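From: Theano Makris
To: Sketis house list
Date: 5 May 2018
Subject: Re: Things left over, and the hanging racks

Tala Issa wrote:
> Are the clock and the toy dog still going? Also, did anyone
> decide where the white basket goes? Carys thought it was
> supposed to come to Timthorpe with the shelves.

Tala, both are still here, and so is a glasses case.

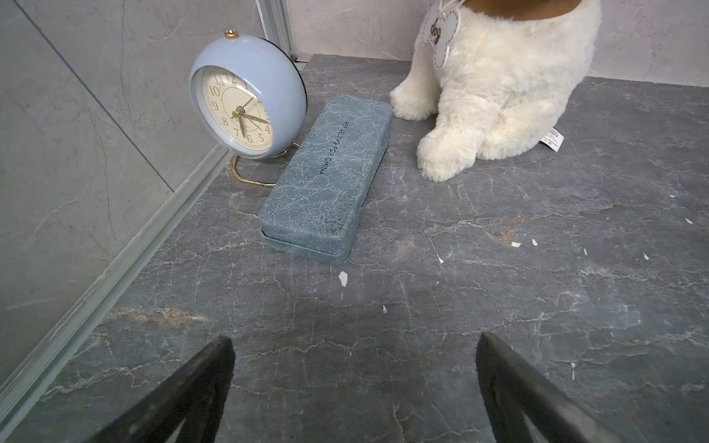 1. Items to claim

Alarm clock, pale blue, gold hands, on a wire stand. Angharad has first call on it.
Glasses case, blue-gray with a crackled pattern and lettering on the lid. Please check whether you are missing one.
Plush dog, white, brown collar, bone-shaped tag that says "dog." Tala, this is yours if you still want it.

Anything not claimed in 20 days goes in the Gough box.

2. The basket and the rack

The white mesh basket hooks over the bar on the back wall. The black rack is on the right, held to the rail with two cable ties.

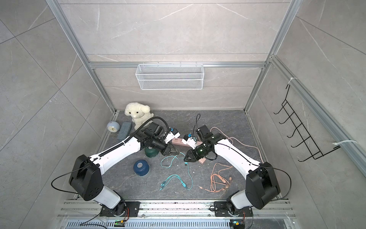 I would leave the basket where it is — it is long and shallow, and the Timthorpe shelves have no bar to hang it from. The rack can go if Carys has a use for it. Bring cutters for the ties, and four new ones if you plan to put it up the same day.

Aled has the key until October. The door code is still 2285.

Theano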